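July 17, 2025 — Cistden workshop, upstairs desks

Spent the morning on the storage problem again, and I think I'm finally getting somewhere! For anyone reading this cold: we've been trying to settle what the small stuff in the sample archive should live in, and I keep coming back to shoe boxes. Chenxi Feng thinks I'm doing it to be cheap (I am, a bit), but they're a good size, they stack, and people bring them in faster than I can write on them.

The archive proper has 974 items logged, mostly fabric swatches, sole offcuts and lacing samples, and of those 200 are still sitting in paper bags on the bottom shelf with the labels curling off. Those are the ones I care about this week. The Plilamwood trays that Fahad ordered are lovely but they have no lids, so anything light gets dusty, and I am done brushing lint off suede swatches.

Went through the donated boxes one by one with Haiyan. We threw out the ones with soft corners straight away, then the ones where the lid bows in the middle when you put another box on top. Anything with a hand hole got its own pile. I like a hand hole for pulling a box off a high shelf, but Haiyan pointed out that it lets light in on whatever is near the front, and half our dyed swatches fade if you so much as look at them. Fair point. So hand-hole boxes are for shoes and hard parts only, and the closed ones go to fabric.
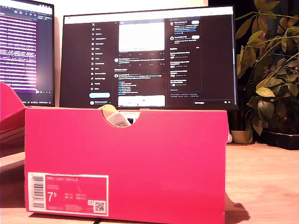 Next question was what to do about the maker's labels. My first thought was to cover them with our own sticker, but if there's still a shoe in the box I want the original label readable — the style code and the size are exactly what I end up hunting for when Talha asks me something. A pink Court Royale box in a 7.5 is also much easier to find by eye than another brown carton with my handwriting on it. So our sticker goes on the short end, upper right, and the printed label stays uncovered. If the box has been emptied and reused for swatches, strike the old label through with a marker, one line, corner to corner. I did a few without striking them and confused myself before lunch.

Tissue: keep it if it came with the shoes, and push it back in around the toes when you're done looking. Colored tissue does NOT go in with pale fabric. I have no proof that it bleeds but Chenxi Xu had a bad time with some at Dendemden and I'm not going to run the experiment on our stuff.

Shelf fit, measured on the tall rack by the door. Clear height is 82 cm with the middle board out, and with the board back in I don't like it at all, too much wasted air over the top row. Leaving it out for now. Moved the Zou lasts down to the floor to make room (they're heavy, please don't put them back up top).

Relabeled so far: item 71 and everything before it. Handwriting gets worse as it goes, sorry. I'll redo the really bad ones.

Still to do:
More marker pens, the fat ones
Ask Talha whether the odd single shoes get their own number or share one
Check the paper bags for anything damp before it goes into a closed box
Find out if Fahad can get lids for the trays, otherwise they go to the cutting table in August

Desk is staying a mess until the rest of the boxes are sorted. If you need the space, stack them on the bench, lids on, labels facing out.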